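1/ Went to the Gorari Wrestling show last night. 291 paid, which is good for Zeltley in June.

2/ Opener was Roscoe Brannigan over Lukesia in 12 minutes or so. Slow start, hot finish. She kicked out of the lariat and the place got loud.

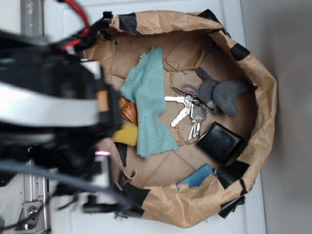 3/ Tamošiūnaitė kept the title in a 20-minute main event. Best match I've seen her have – the knee selling held up all the way through.

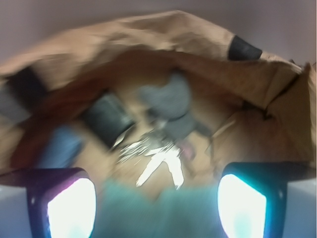
Only complaint is the run-in after the bell. They did the same thing at the last 3 shows and the crowd just sat down for it.

4/ Brannigan said on the mic that the next one is in the big hall, which holds 600. I'd like to see them fill it but they need a stronger undercard.

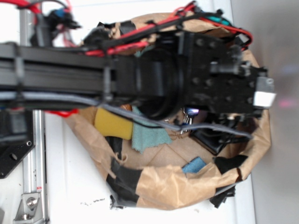
Brown paper bag, open on a white surface, black arm over it.

5/ Full results tonight when I get off work.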